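3.2 Surfaces used for setting down small items

The interviews reported in Section 3.1 asked residents where they believed they put things when they came through the door. The walk-round visits recorded where the things were. The two accounts agree for coats and shoes and part company for keys, post and loose change, and the present section deals with that second group.

We use the term "drop surface" for any raised, level surface on which a resident sets down a carried item without opening a door, lid or drawer. Shelves above shoulder height were left out, as were the seats of chairs in daily use. Folding furniture was included wherever it stood open at the time of the visit. This last rule was added after the pilot in Iltside, where Prajapati and Yadav had coded folding tables as stored goods and so lost a good part of the material on keys.

Coding was done from the visit sheets by two of the authors working apart. Each entry gives the item, the surface, the part of the surface on which the item lay, and whatever was kept underneath. The full set holds 3663 entries. Where the coders differed, the entry was passed to Shukla, whose reading was taken as final. Most differences concerned the edge of a surface — whether a purse lying partly over a table edge should be coded as "edge" or "field" — and very few concerned the item itself. 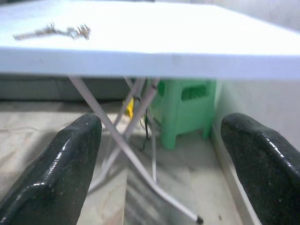
Figure 3. Folding table with white top, in use as a drop surface. A small bunch of keys lies on the top; a pale green plastic stool is kept beneath, behind the crossed legs.

Folding tables differ from fixed hall furniture in two respects that matter for the coding. First, they have no drawer, so that an item put down on one remains in sight until it is picked up or covered. Residents in Skirkine gave this as a reason for leaving keys there, and several said that a bowl or hook had been tried and given up. Secondly, the space below is open but crossed by the legs. It will take a low stool or a box pushed in from the front, but anything kept there has to be drawn out past the legs, and residents tended to use it for things wanted only now and then. The arrangement in Figure 3 was coded as "keys, field" for the top and "seat, stored" for the space below. Cables hanging beneath a table were noted on the sheet but not coded, as they are neither set down nor stored in the sense used here.

The stored seat calls for a further remark. Under the scheme set out by Tzavaras and Bajpai for the Kosance survey, a stool under a table counts as part of the table, on the grounds that the two are used together. We have not followed this. A stool kept under a drop surface may be used there, carried to another room, or left alone, and a single visit cannot tell these apart. Table and stool were therefore entered as separate pieces, with a cross-reference, and the entries can be joined again by any reader who prefers the earlier scheme.

One limit should be stated. A drop surface that is cleared each evening will look unused to a morning visitor. Visits in the Yousafzai flats were all made before noon, and the low share of loose items recorded there should be read with this in mind. The question of clearing is taken up again in Section 4, together with the residents' own accounts of when they tidy.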